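We use cookies to remember your settings and count page visits. Accept / Manage choices

Search articles Search Clear

Parry opens up its practice simulator for small robot shops

I've been waiting for this one since January, when Gemma Caputo at Parry let slip that her team was getting ready to rent out the simulator they'd been using in-house. It's called Drakby, it's out now, and I've spent a good chunk of my evenings with it (my family has been very patient, thank you).

The short version: Drakby is a subscription service that gives you a simulated gripper, a set of ready-made rooms full of odd objects, and a place to try out picking and reaching before you put a real arm at risk. You sign in through a browser, choose a room, choose a gripper, and start driving. You can steer by hand with a game controller or hook up your own control program. Parry runs the heavy computing on its own machines, so my tired old laptop only had to show me the picture and pass along my button presses.

If you've followed Parry at all, you know them for repair work. They fix and refit used arms for small shops, and they've built up a loyal crowd of customers who don't have a spare arm sitting in the corner for experiments. Gemma told me those customers kept asking the same thing: could they try a job on Parry's setup before buying parts for it? For a long time the answer was a phone call and somebody at Parry running the test for them. Now you can do it yourself, at midnight, in your socks. I did!

Getting started was easier than I expected. I had a gripper moving within my first cup of coffee, and most of that time went to pairing the controller. The starter lesson has you open and close the fingers, turn the wrist, and come in over a target without bumping anything. It's plain and a bit slow, and I'd still tell you to sit through it. I skipped ahead the first night and then couldn't figure out how to slow the wrist down, which was covered right there in the part I'd skipped.

Every room can be viewed from a camera that rides along with the wrist. There's an overhead view too, and I leaned on it way too much at first. Ustyna Lysenko, who writes the practice tasks for Parry, talked me out of it over a video call. Her advice was to stay with the wrist view until I could find my way back to an object after losing it off the side. She was right, and I grumbled the whole way. Once I got used to it, I began moving the arm in smaller steps and stopping to look before I committed.
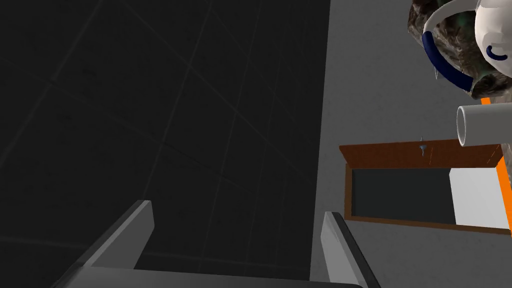 Do you need to own a robot to use Drakby?

You can use the whole service with nothing but a computer and a decent internet connection. A real arm only comes into it if you want to export a program you've practiced and run it in your shop, and Parry has a checklist to go through before you do.

The rooms are where I had the most fun. Some are tidy and some are a real jumble, with shapes crowding each other so you have to think about which side to come in from. You can shuffle the objects with one button, and you can save a layout you like (or one that beat you) and come back to it later. I saved a lot of the second kind. There's also a replay tool, and that's the part I'd pay for on its own. You can scrub back through a failed grab, see where the fingers were when things went wrong, and start again from that moment.

The surfaces look pretty plain, I'll say that. If you've been spoiled by video games, you'll notice. Gemma says they kept the lighting simple on purpose so the rooms load fast, with a fancier lighting option on the way later. I didn't mind much. I did mind the menus, which are buried one inside another and named in a way that only makes sense if you work there. "Scene parent options" is where you go to swap grippers. I clicked all over the place before I found that one, and I had to write it on a sticky note.

Contact is the other thing I'd like to see improved. Hard objects behave well, and when a finger nudged the side of something, it slid or tipped about the way I'd guess it would. Soft things are another story. Parry doesn't claim to handle cloth or foam yet, and the help pages say so up front, so I can't call it a broken promise. But if your work is mostly bags and fabric, I'd hold off for now.

How does it stack up against the competition? The closest thing I've tried is Urside, from the folks at Ikow. Urside is the stronger tool if you want to build your own room from scratch, and its editor is lovely once you've learned it. It also has to be installed on your own machine, and it wants a much better graphics card than the one I own. I had to borrow a computer to try it. Drakby gives you less freedom and asks a lot less of you. For somebody who fixes, tunes or teaches and just wants to get in some practice, I think Drakby is the better pick. For somebody doing serious design work, I'd look at Urside first.

There are two plans. The solo plan gives you one login and all of the stock rooms. The shop plan covers four people, lets everyone share saved layouts, and adds the ability to bring in your own object models. I tested the shop plan, and bringing in a model took me about 2 hours, most of it spent fixing the scale (my bracket showed up the size of a garage door). Parry isn't posting prices on its site yet. You ask for a quote, they call you back, and I wish they'd just put the number on the page. Gemma said a public price list is coming, and I'll update this item when I see it.

Support has been good so far. I sent in a question about the controller dropping out in the middle of a session and got an answer the same afternoon from a person who had clearly read what I wrote. The fix was a setting that puts USB ports to sleep, so that one was on my laptop. I sent in another about a replay that wouldn't load, and that one is a real bug. They've confirmed it and it's still open as I write this.

One more thing for the teachers reading, and I know there are a few of you: Ustyna is putting together a set of lessons for high school and community college classes, with shorter tasks and a simple progress page for the instructor. She showed me a couple of early ones. They start with reaching and stopping, and grabbing comes later, which I like a lot. She's looking for classrooms to try them out, and the sign-up form is under the Learn tab on Parry's site.

New accounts get a trial with every stock room unlocked, no card needed. I'm keeping my subscription going for a while, mostly because there's one saved layout I still haven't beaten.

Get our news roundup in your inbox. Enter your email address Sign up
You can unsubscribe at any time.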